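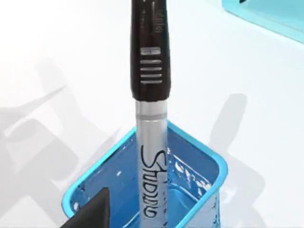
When Janelle Lumbao took over adult programs at the Tiongson Library, the evening English classes had a waiting list and the handwriting class had 7 people in it. She was advised to close the second to make room for the first. She declined, and the class has since become one of the library's steadiest offerings.

"People assumed it was calligraphy," Ms. Lumbao said in an interview at the library's Furkach Street branch. "It is a class for adults who need to fill out a form, sign a lease or leave a note for a child's teacher, and who would like other people to be able to read what they wrote."

The course runs for 12 weeks and is free to anyone with a library card. Students begin with large letters on unlined paper, move to ruled sheets by the fourth week, and finish with a letter of at least one page, addressed to a person of their choice. The letters are mailed at the library's expense.

Ms. Lumbao trained as a reading specialist and spent the early part of her career in public elementary schools. She said the move to adult education changed how she thought about practice.

"A child will copy the letter g forty times if you ask nicely. An adult wants to know what is wrong with the g they already have. Very often the answer is that it is fine, and the trouble is the spacing."
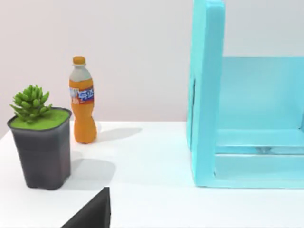 Spacing takes up most of the third and fourth weeks. Students exchange pages and read each other's work aloud, stopping wherever a word cannot be made out. Ms. Lumbao does not correct the pages herself at this stage. She said that readers of about the same skill are more exacting than any teacher, and that the writer tends to remember the word that caused the stop.

Ramil Lacson completed the course last year and now assists with the beginning section. He had worked for many years in a warehouse where orders were taken down by hand.

"I printed everything in capitals," Mr. Lacson said. "I could do it fast and I thought it was clear. Then I wrote to my aunt and she telephoned to ask why I was angry with her."

The library lent 1,641 items from its adult learning shelves during the past year, of which 442 were workbooks on writing and penmanship. Ms. Lumbao regards the second figure as evidence of interest beyond the classroom, although she noted that workbooks are often renewed by the same borrower and that each renewal is recorded as a loan.

Asked whether typing has made the subject less necessary, she said the two skills serve different occasions. Several of her students type well. Tassanee Somboon, who is enrolled in the current section, prepares invoices on a computer all day and joined in order to write recipe cards for her daughters.

"She wants them in her own hand," Ms. Lumbao said. "I have no argument to add to that."

A second evening section will open in April at the Metell branch. Registration is at the front desk of either branch, and new students should bring a pen they like.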